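9 March 2025
Entered by Margarida Calado, Zikthorpe workshop

Collection of suturing examples, continued. The session was opened in the usual manner and the operator's name entered before the arms were enabled. Olga Paiva was at the console; the undersigned kept the log. The task is unchanged from the written procedure: needle pick-up, one pass through both edges of the cut, draw the thread through, release.

Every attempt is to be kept, including those which the operator considers poor. Dropped needles, second grasps and pauses are to be labelled as such and stored with the remainder. In September a number of such attempts were removed before training, and the resulting policy had no means of recovering once its first grasp failed. The procedure was amended accordingly and colleagues are asked to read the amended text before their next turn.

Labels are applied per arm. It remains necessary to state at each change of phase which of the 2 instruments is holding the needle, and whether the other is assisting or waiting. Jaw opening is recorded by the system, but it is not a reliable guide to intent: an open pair of jaws may be approaching, or may have just let go. The annotator should decide from the motion before and after, and should mark the segment 'unclear' where the motion does not settle it. 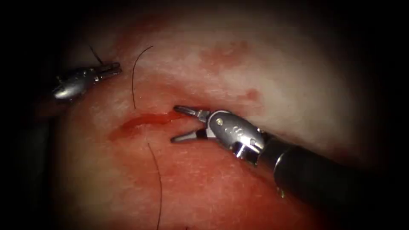 Both views have the cut and the two instruments.

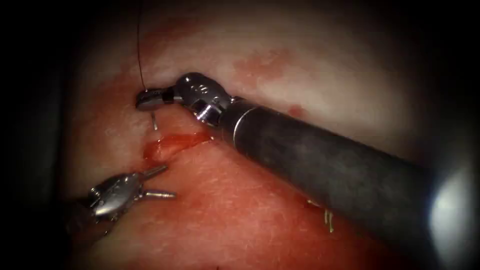 Duygu Akgül has asked that the handover label be split, one for the giving arm and one for the receiving arm, on the grounds that a single label hides the moment when both sets of jaws are closed on the needle. Her view is that this moment matters more than the pass itself – a policy which lets go early will lose the needle whatever else it has learned. She would accept a coarser label everywhere else in exchange.

The request is reasonable and will be put to Vumham before any relabelling is begun. Until a reply is received, the single label stands.

Outstanding:
Clock offset between the arm log and the video to be checked again at the start of the next session.
10 attempts from the earlier batch still to be labelled a second time by Kevser Türkmen, without sight of the first labels.
Thread length at the start of each attempt to be entered in the log – the column exists and has been left blank too often.

M.C.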